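Sorting and Resetting a Play Kitchen Table
By Jean Nisbet
Sunday, December 4, 2022

Play food gets mixed within minutes of being tipped out. The method on this page returns a small table to a known starting layout and keeps the pieces clean enough for daily use. It assumes a low table, one set of plastic tableware and a modest quantity of play food.

What you need

Plates, bowls and cups from the set
One lidded box for the food
One shallow tray for the utensils
2 microfiber cloths
Dish soap and warm water
A soft toothbrush

I store the food in a Fillow box and the utensils in a Ferska tray. Any box with a flat lid will do, provided a dinner-size play plate fits inside without bending.

Step 1. Clear and wipe the surface

Lift everything off the table and put it on the floor or a bench. Wipe the top with a damp cloth, working from the back edge to the front, then dry it with the second cloth. If the table has holes or recessed screws, run the toothbrush around each one. Crumbs and grit collect there and will scratch translucent plates when they are pushed across the surface.

Step 2. Separate by type

Make four groups: plates, bowls and cups, utensils, food. Do this before washing. Divide the food again into single pieces (fruit, bottles, anything larger than a thumb) and small loose pieces such as pasta or chips.

Check each single piece for open seams. A piece that has taken in water should be set aside until it has drained completely. Discard any piece with a crack wide enough to catch a fingernail.

Step 3. Wash and dry

Wash the plates and bowls first, then the food. Use warm water only; hot water can warp thin clear plastic. Printed labels on bottles should be dabbed, never scrubbed. Stand cups upside down and lay plates on edge. Leave everything for 35 minutes, then finish by hand with a dry cloth.

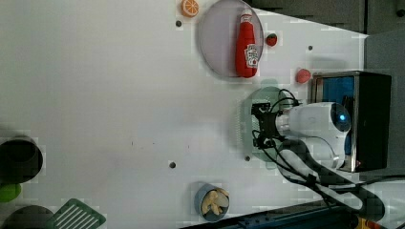 Step 4. Set the layout

Plates go down first, with enough space between them for a hand to pass. Bowls go along one side with the spatula next to them. Keep small loose food in a cup or a bowl at all times. It is the first thing to go missing, and a cup can be lifted away in one movement when the table is needed for something else.

Single pieces may start on a plate or directly on the table. Younger children manage better with fewer pieces, so leave one plate empty and put out no more than 3 pieces of fruit. The remainder stays in the box with the lid on.

Step 5. Pack away

Reverse the order. Empty the cup of loose food into a small bag and close it. Nest the bowls. Stack the plates with a sheet of paper towel between clear ones. Place fruit in the box, then lay bottles flat on top so that the caps do not press against the lid.

Notes

The Marquez and Wernlow sets use different plate diameters and do not stack well together. Store them separately.

Replace the paper towel between plates when it becomes creased. I change mine in January and again when the weather warms up.

Wooden food must not be soaked. Wipe it with a barely damp cloth and leave it out overnight before boxing it.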